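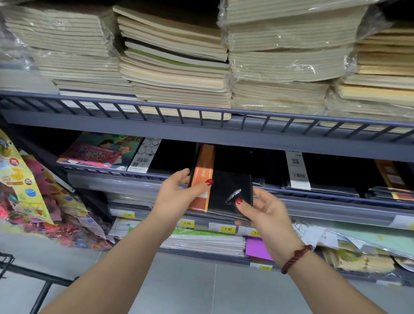 Black notebook with the silver feather emblem, middle shelf, notebook section.

Ticket 781: Price labels drift upward until they are on the wrong label
Product: Jilska desktop label printer, driven from Dredby Stock
Site: Cakatberg shop, back counter
Opened by: Bence Antal
Status: Closed (fixed, see last entries)

Original report

The label printer starts a batch perfectly. Label one is lovely. By label ten the price has moved up a little, by label thirty the top of the barcode is missing, and somewhere past fifty the barcode sits across the gap with half of it on each of two labels, neither of which will scan. If you leave it alone long enough it comes all the way around and prints a few good ones again, which gives you hope for as long as it takes to peel them off.

Nothing was changed. I know everyone writes that. I'm writing it too, and we can revisit it later.

Setup: Jilska printer on USB, plugged straight into the back office PC. Dredby Stock sends the jobs. Labels are the small white ones, die-cut, one across, gap between each. We use them on notebooks, pens, envelopes, anything that comes in without a barcode of its own, and plenty that comes in with one the till refuses to believe in.

What I tried before opening this:
- Turned it off and on.
- Turned it off, went to lunch, turned it on.
- Cleaned the print head with the pen that came in the box.
- Opened and closed the lid with more conviction.

Reply from support, first line

Thank you for contacting Dredby. Please confirm the printer is powered on and that labels are loaded. Please also confirm you are running the latest version.

Reply, Bence Antal

It is powered on. Labels are loaded. I am on the latest version, because Dredby updates itself at opening time whether I have a line at the till or not.

Reply from support, first line

Thank you. Please reinstall the printer and let us know if this resolves the issue. If we don't hear from you this ticket will close automatically.

Troubleshooting log

I'm keeping this part as a running log. The next person to search for this problem may well be me in a year, and I don't trust him to remember any of it.

9:10. Removed the printer in Windows, unplugged USB, restarted, plugged it back in. Windows found it immediately and was very pleased with itself. Test batch of 20. Drift is the same.

9:35. Ran the printer's own self-test (hold the feed button while switching on, let go on the second blink). The self-test prints a settings list straight from the printer with no PC involved. It came out across several labels, as it always does, so it tells me nothing about drift. It did tell me the sensor mode is GAP, which is right for these labels.

9:50. Printed a batch from the PC without Dredby, using the plain test document in the Jilska utility. Drift again. So Dredby is cleared, or at least released on bail. Apologies to first-line support, who were only asking whether I'd switched it on.

10:15. Ran sensor calibration. It fed out five labels, stopped, fed one back, stopped and lit up green. Next batch was good for 12 labels and then began climbing again. That is better than before. I don't like "better" in a fault like this, as it usually means there are two of them.

10:40. Had to stop and serve customers. Priced a box of envelopes by hand with a marker. It took four minutes and every price was on the correct item.

11:30. Compared settings on the back office PC with the old laptop we keep for stocktaking, which last printed labels in March and worked. Differences:

Back office PC: driver name is the generic label driver that Windows picks by itself. Page size 2.00 x 1.00 in.
Laptop: driver name is the proper Jilska one. Page size is a saved custom one, slightly taller, with the gap entered as its own value.

So Windows had replaced the driver at some point and kept the printer's name, icon and position in the list exactly as they were. This is the moment to revisit "nothing was changed." I maintain that I changed nothing. My computer has been leading a life of its own.

11:45. Downloaded the driver from the Jilska site and installed it. When you do this you have to remove the generic driver package too, and not just the printer, or Windows hands the generic one straight back to you. That's what happened at 9:10. The route is Print Server Properties, Drivers tab, select it, Remove, then choose "driver and package." It will claim the driver is in use. Restart the print spooler and do it quickly before it changes its mind.

12:05. New driver on. Printed 20. All 20 perfect. Printed 20 more. All perfect. Wrote most of a smug message to this ticket.

12:10. Printed the real batch, which is the backlog for the whole notebook section, 388 labels. Good to somewhere in the sixties and then the climb started again, slower and more dignified. Deleted the smug message.

12:12. Canceled the job in Windows. Printer kept going. Canceled it in Dredby. Printer kept going. Opened the lid. Printer stopped, beeped, and on closing the lid carried on from where it had been.

Reply from support, second line

Hi Bence, I've taken this over from the front desk and I've read your log, which saves us both a day. Removing the generic package was right. A few questions about the remaining drift:

Is the roll the same kind you've always used? I mean the actual roll, not what it says on the invoice. Measure from the top edge of one label to the top edge of the next, over ten labels, and divide. Compare with an old roll if you have any left. How many labels per roll does it say on the core?

Also, please clean the gap sensor. It's the little dark window under the media path, off to the left on your model. The cleaning pen is meant for the head, so use a dry swab for this.

Reply, Bence Antal

Sensor cleaned. The swab came out with a gray fluff on it that I'd rather not discuss.

The rolls: you're going to enjoy this. I've been buying them from Sikder for years, same order code. I went and found the end of an old roll at the bottom of the drawer. The old core says 1000. The new core says 750. Same outer diameter, same price, same code. The new backing paper is noticeably thicker, hence fewer labels in the same size of roll, and the gap between labels is wider too. Over ten labels the new stock is clearly longer than the old.

I called Sikder. They said the product is unchanged. I read them the number on the core. They said the product is unchanged apart from the quantity. I asked about the gap. They said they'd call me back.

Reply from support, second line

That'll be it. With a thicker backing the sensor sees less difference between label and gap, and if it misses a gap it falls back on the page length the driver gave it. Your saved page length is for the old stock, so each missed gap moves the print up by the difference. It explains why calibration helped for a while.

Please do these in this order:

1. Load a full new roll, not a part-used one.
2. In the Jilska driver, make a new stock size from your measurement. Don't edit the old one. Give it a name you'll recognize.
3. Set media type to die-cut, sensing to gap, and turn off "continue on missed gap." It's on by default. With it off the printer stops and complains when it misses one.
4. Power off, power on, run calibration with the lid closed.
5. In Dredby go to Settings, Labels, and re-select the stock size on each template. Dredby holds a copy of the size inside the template and won't pick up the new one by itself.

Log, continued

2:20. Steps 1 through 4 done. New stock size is called SIKDER UNCHANGED.

2:35. Step 5. There are eleven templates. I made two of them. The others appear to have been left by earlier civilizations, including one called "test2 final USE THIS" that prints nothing at all. Re-selected the size on every one, then deleted the ones I couldn't account for.

2:50. Batch of 20, good. Batch of 100, good. Did not write to anyone about it.

3:05. The full 388. Stopped once, at the splice where the roll had been joined at the factory, and showed a red light. Pressed feed, it found the next gap, and it went on to the end. Scanned the first label, the last one and a handful from the middle at the till. All read correctly.

4:40. Second full batch for pens and refills. No stops, no drift.

5:15. Sikder called back. The gap is unchanged.

Reply, Bence Antal

You can close this. Two requests for the record. Could Dredby show a warning when the size in a template doesn't match the one in the driver? And could canceling a print job cancel the print job?

Reply from support, second line

First one logged as a feature request. For the second: the job sits in the printer's own memory by the time you cancel. Hold Cancel on the printer itself for three seconds until the light goes amber. The short press only pauses it. I've asked for that to go in the help page, where it currently says "press Cancel."

Closing as fixed. Replying to this ticket will reopen it.

Filed under: Printers & Labels > Print position > Jilska
Dredby Support | Contact the help desk | © Dredby. All rights reserved. | Back to top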